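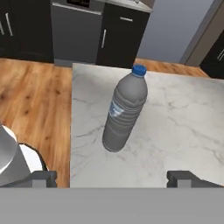

Category: Lab diary

Oct 16, 2021

I stayed with the bottle task again today. Rokeya Munshi asked me last week why I spend so much time on one bottle and one table, and I could not give her a short answer. So I try to write it down in the evening, when it is more quiet.

The policy is trained only in the simulator. We call the kitchen set Incombe, after the street where Rokeya lived before. It has the marble table, the wooden floor and the dark cabinets behind, and the bottle with the blue cap stands alone on the table. The fingers come in wide open from behind. From this view the bottle is tall and clear plastic, and I was afraid that the network would learn only the blue cap and ignore the rest. This was the question for today.

I made 400 test runs with the normal colors and then 400 with the cap changed to gray. Everything else I kept the same, also the random seeds. With the normal cap the grasp failed 21 times. With the gray cap it failed 80 times. So the cap helps, and the policy has some other information too, maybe from the grooves on the body or from the shadow around the base. I don't know yet which one. I would like to remove the shadow tomorrow, but the renderer makes this difficult and I must first read the manual of it again.

Most failures with the gray cap look similar. The gripper goes down too early and one finger pushes the shoulder of the bottle. I watched nearly 30 of them slowly and wrote the step number for each in my notebook.

In the training set there are 1189 demonstrations, and in all of them the cap is blue. I should have seen this in September. I wrote to Rokeya and she answered only "mix the colors, then sleep." I have put the new training in the queue with six cap colors. It will run in the night.

The window in the office still does not close well and my hands were cold. I must bring the other sweater.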